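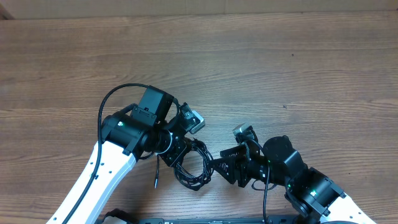

Plarulach: County Jail Hold Requests, Cleaned and Joined

Welcome, and thank you for stopping by! Plarulach is a small collection of records about detainer requests sent to county jails, meaning the forms that ask a sheriff to keep somebody in custody past the point when they would otherwise walk out the door. Osamu Tsuchiya started it as a single spreadsheet while he was reporting for Itinstead, our local news site, and it grew from there into something we thought other newsrooms (and students, and public defenders, and anyone with a free evening) might like to have.

What's in the folder

requests.csv has one row per request, 3298 rows altogether. Each row gives the county, the month the request arrived, whether a judge's signature was attached, what the jail wrote down as its response, and how many hours the person was kept after their release was due, if the jail recorded that.

policies.csv is much shorter and lists the written policies we were able to get, county by county, with the wording that applies to holds copied out in full. Typos in the originals are left alone. If a policy was replaced during the period, both versions are there, and the column called "replaced_by" points from the old one to the new one.

notes.txt is Yuzuki Oda's running log of phone calls and odd cases. It rambles a bit, but please do read it before you publish anything, as many of the strange values in the first file are explained there and nowhere else!

Where it came from

Everything was obtained through public records requests to the counties themselves. Most sent scanned paper, which we typed in by hand. Every scanned row was typed by 2 people separately and the disagreements settled by going back to the page. Lopes County sent a proper database export, bless them, though its "status" field mixes up the request and the outcome, so we split it into request_status and outcome. Wimarano County sent its logs in July, after we had mostly given up hope, and those rows carry a "late" flag so you can leave them out if you'd like to match our earlier stories.

Please be careful with these things

An empty cell in judge_signed means the jail didn't tell us. It should never be read as a "no." This one matters a great deal: 1543 rows are empty there, and we've already seen a draft chart (ours, I'm sorry to say) that counted them the wrong way.

The hours_held column is whatever the jail wrote. Some counties start the clock when bond is posted and others when the paperwork reaches the booking desk, so comparing one county with another on this column alone will get you into trouble.

One person can appear in more than one row if a request was withdrawn and sent again. We took out names, birth dates and booking numbers before sharing, so there is no way to link those rows from the public files. Small counties are also grouped under "other" in months with very few requests. Please don't try to work out who anybody is.

Using it

The files are plain comma-separated text in UTF-8 and open fine in any spreadsheet program. Watch out for the case_ref column, though, which has leading zeros that some programs like to eat. Import it as text and you'll be all right.

You're free to use, share and change the data for any purpose as long as you credit Itinstead and say which version you used. The current version is 2, dated 1/2/20. The first one had the Lopes rows without the split status field, and we'd rather you didn't use it for new work.

Mistakes and additions

If you find something wrong, open an issue with the row number and, if you can, what makes you think it's off. Yuzuki checks corrections against the scans and Osamu handles anything to do with the policies. If your county isn't in here and you've got the records, we would be so happy to hear from you, even if all you have is a shoebox of photocopies.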